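Unit 7: Visual servoing for teardown tasks

Reading before class: the Bikwood planner notes, sections on frames and guarded moves.

The planner works in the fixture frame. Every part pose it gets from perception is converted to that frame before a grasp or tool path is made. If the fixture calibration is off, everything after it is off too, so check it first.

The fixed camera gives the coarse pose. It sees the open tower, the tray and both arms, which is enough to pick a target region and keep the arms apart.
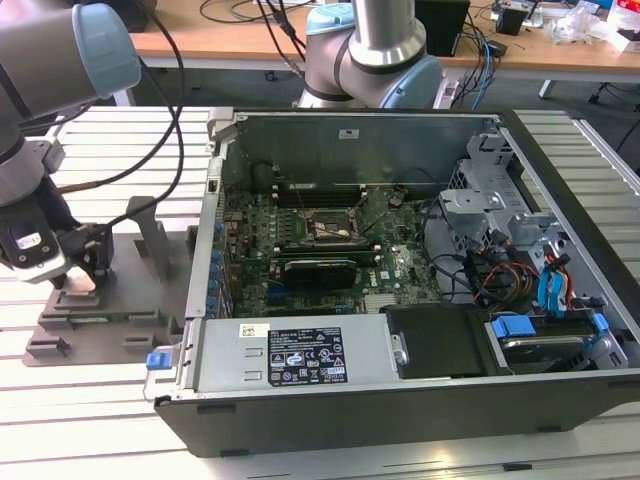
Coarse poses are refreshed at 2 Hz. Do not close a control loop on them. Use them to reach the standoff pose, then hand over to the wrist camera.

Handover has its own state in the Huta state machine. The arm holds still, the wrist detector runs, and the state exits only when the screw head is found in 20 frames in a row. A lost target sends the arm back to standoff -- never forward.

In the final approach, the error is the image distance between the driver tip and the screw center. The gripper plates fill much of the wrist view, so mask them out before running the detector. Their own screws will otherwise show up as targets. 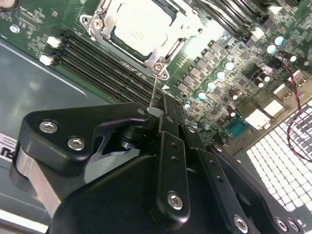
Keep the gain low near contact. The force loop runs at 500 Hz and takes over along the tool axis once contact is flagged; vision still corrects sideways.

For lab: replay the Alcaraz log with the mask on and off, and plot the image error for both. Hand in the plots and your config file.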